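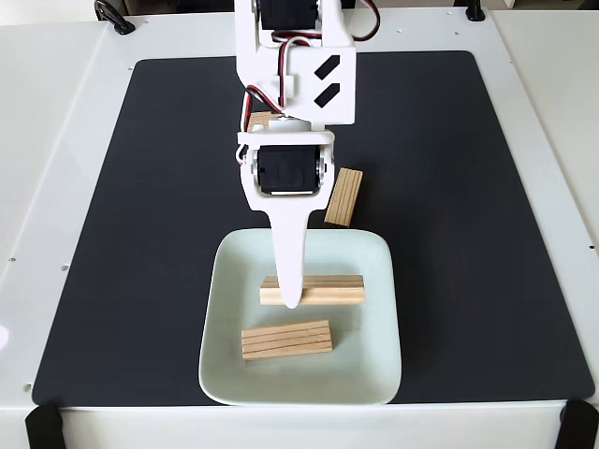

Wooden blocks, pale green-white plate and dark mat, Rovberg room

Minutes, block play group, 2026-02-09

I took the notes again, so forgive the spelling. Walid Sfeir chaired, and we started late as the kettle was slow.

Blocks. Long chat about these! I like the grooved ones best and said so (twice, according to Walid). Appiah can sell us another 100 in plain wood - agreed, as long as they match the ones we have. Walid to order before April.

Plates. We're keeping the square ones. Javitz offered us trays instead, but most of us felt a plate gives a nice small place to build on, and they stack in the cupboard. No change.

Mats. Everyone happy with the dark color, pale wood shows up so well on it. I'd love 2 more for the long table. Left open until we know the price.

Money. We have 306 dollars after the Femivow bill, which was more than I expected - I'd forgotten the shelf brackets.

Any other business. Room key goes back on the hook by the sink, please! Next meeting in April, same room, and I'm bringing the lemon cake.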